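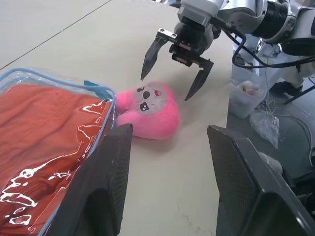

Karla Varela

Quick one this month, I have a bus in half an hour and Dario wants the newsletter text before he locks up.

So. Robot club. Two-arm packing task. We picked it back in the fall because it sounded easy (ha) and because the Lillano meet in March has a packing round and we have never once entered it. Soft stuff into bags, bags into trays, trays to the end of the table. No hard boxes allowed this year, they changed the rules after everybody showed up with the same suction cup setup.

The pink plush is the practice toy. It has been through a lot. The new members call it Kident, after the first gripper software the club ever wrote, which also fell over constantly. Soft toys are hard for us because there's no good edge. You close on the belly and it squishes, you close on an arm and the whole thing swings. Right now the best pick is from above with the fingers wide, then close slow. Slower than you think. Jo's group had it down to a nice clean grab and then we changed the closing speed for something else and lost it again. Please write your settings in the log. PLEASE.

The zip bag with the orange knit in it is the other headache. Clear plastic and a camera do not get along. The lights bounce off it in streaks and the program decides the streak is an edge and goes for that. We tried turning off half the ceiling lights, helped a little, then the other half of the room complained they couldn't read. Next idea is to teach it off more examples with the lights on, the way the meet will be. We have 892 runs saved so far and Dario wants 2000 before we retrain. So that's the job for the next few weeks, sorry, it's not glamorous. Bring a snack and a playlist.

Trays. The clear tray was a late addition and I kind of love it. One arm steadies, the other comes in at the rim. When it's good it's really good. When it's bad the two arms both wait for each other like people at a door. That is a timing thing in Skemero (our scheduler, for the newer folks, ask Dario for the login) and I think it can be fixed in an afternoon if someone just sits down with it. Anyone? The first years are welcome to try, you can't hurt anything from the scheduler side, worst case it stops.
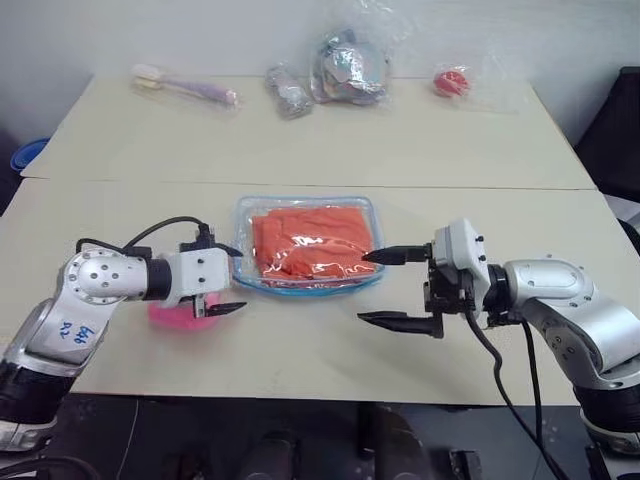
Tray practice, both arms in. Orange bundle in the tray, small stuff waiting at the back.

The little wrapped things are for the mixed round. Small, shiny, all different shapes, and you don't get to pick the order. We haven't run that start to finish yet. Individual picks only. The toothbrush one is my favorite to watch beacuse it's long and skinny and the fingers have to come in at the right angle or they just pinch the bag.

If you want to add something to the pile, soft or wrapped, nothing sharp, nothing with a battery, nothing you want back in good shape. Put it in the bin by the door, not on the table. Things on the table get used.

Money part. The Gunnlaugsson grant came through, 400 dollars, smaller than we asked for but it covers finger pads and the entry fee. There will be a little left over. I vote spare cables. Dario votes pizza. Send him your vote if you care.

Other bits, no order:

Table seam. Program still sees the line between the two panels as an object sometimes. Tape made it worse. Don't put tape on it again.

E-stop stays in somebody's hand the entire time the arms are powered. Not on the chair. Not in your hoodie pocket.

Shifts for recording are 44 minutes now, so two groups fit before the building closes. Sign up sheet is on the cabinet. The early slot is almost full, the late one is wide open and quieter too.

Parent permission forms for Lillano, I am still missing a bunch. You know who you are. Paper or a photo of the paper, either is fine.

Also we need one person to write the two page report for the judges. It has to say what didn't work as well as what did, so there's plenty of material. Talk to me or Dario Tedesco before the next meeting. If two people want to split it thats fine.

Ok, bus. More next month, with results I hope.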